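Holtus College Learning Forum
Student Projects > Robotics > Urnholm Challenge, Simulation Stage
Topic: Rendering of the wrist view and its effect on marking

E_Boskovic (Course Lead)
Posted 2nd April

Teams are reminded that the simulation stage closes at the end of this month. Each team must submit its control program, a log of its trial runs and one still from the wrist camera with the gripper in its open starting position. The still is to be rendered in the standard room supplied with the course files. Please do not remove wall decorations or furniture from the room, and do not alter surface colours.

Questions may be posted in this topic. Questions about the travel arrangements for Pratau should go to the office.

Eleni Bošković

team_heron
We would ask that the rule on wall decorations be looked at again. Our detection step works on colour and edges, and the painting in the standard room produces a great many false edges whenever the wrist turns towards the wall. Of our 94 failed runs, 37 were stopped by the program because it had "found" an object on the wall. The task is to pick an item from a surface. We do not see what the painting adds to the assessment.

DKelmendi (Technical Staff)
The painting has been part of the standard room since December, when the course files were last revised. It was included on purpose. A program which cannot tell a wall from a work surface is not ready for the second stage, where the hall will contain banners, spectators and other teams' equipment.

Teams are free to limit the search area in software. That approach is permitted under section 2 of the handbook and several teams have already taken it.

Doina Kelmendi

team_heron
We accept that the hall will be busy. Our point concerns fairness between teams. A group that uses depth only is hardly troubled by a painting, while a group that uses colour loses a good part of its log. Both are allowed methods.

lowtide_robotics
Our team uses colour as well and we do not agree with the request. We masked the upper part of the view at the beginning of the term and the problem went away in an afternoon. If the painting is taken out now, those of us who did that work gain nothing from it.

I can share the mask settings if the course lead has no objection.

E_Boskovic (Course Lead)
No objection, provided that the settings are posted here where every team can read them. Private sharing between teams is not allowed at this stage.

The rule on decorations stands.

lowtide_robotics
Thank you. Settings are now in the shared folder under "mask, upper region". They assume the default camera mount. If you have moved the mount you will need to work them out again, as the gripper body covers a different part of the view.

papadopoulos_group
May I raise a separate matter. The team log format allows four digits for the run number but the upload page rejects anything above 999. We have 1,002 runs and have been told by the page that our file is "not valid". Should we delete three runs?

DKelmendi (Technical Staff)
Please do not delete any runs. The limit on the upload page is an error on our side and will be corrected before the closing date. Keep the file as it is and try again on Monday. Should it fail again, send it to me directly with your team name in the subject line.

team_heron
We have read the mask settings and will try them. We would still like our objection to be noted in the record for next year's handbook.

E_Boskovic (Course Lead)
Noted. It will be put to the staff meeting with the other comments on the standard room.

papadopoulos_group
One more question on the still. Must the fingers be fully in view, and may the gripper hide part of the work surface? On our mount it always does.

DKelmendi (Technical Staff)
Both fingers must be visible up to the tips, open, and holding nothing. It is acceptable for the gripper to hide part of the surface. A still which meets the requirement is attached to this reply, and the notes on it follow.
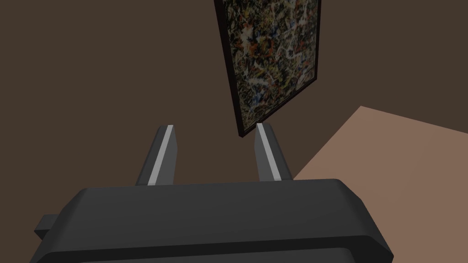
Reading time: 2 minutes

Notes on the attached still. Both tips are clear of the top edge and the gap between the fingers is empty. The right tip slightly overlaps the picture frame on the wall, which will not lose marks. Only part of the tan surface can be seen at the lower right, and this too is accepted. Stills in which a tip is missing will be returned to the team once for correction.

lowtide_robotics
Understood. Does the file need the team name on it, or is the name of the folder enough?

DKelmendi (Technical Staff)
The name of the folder is enough.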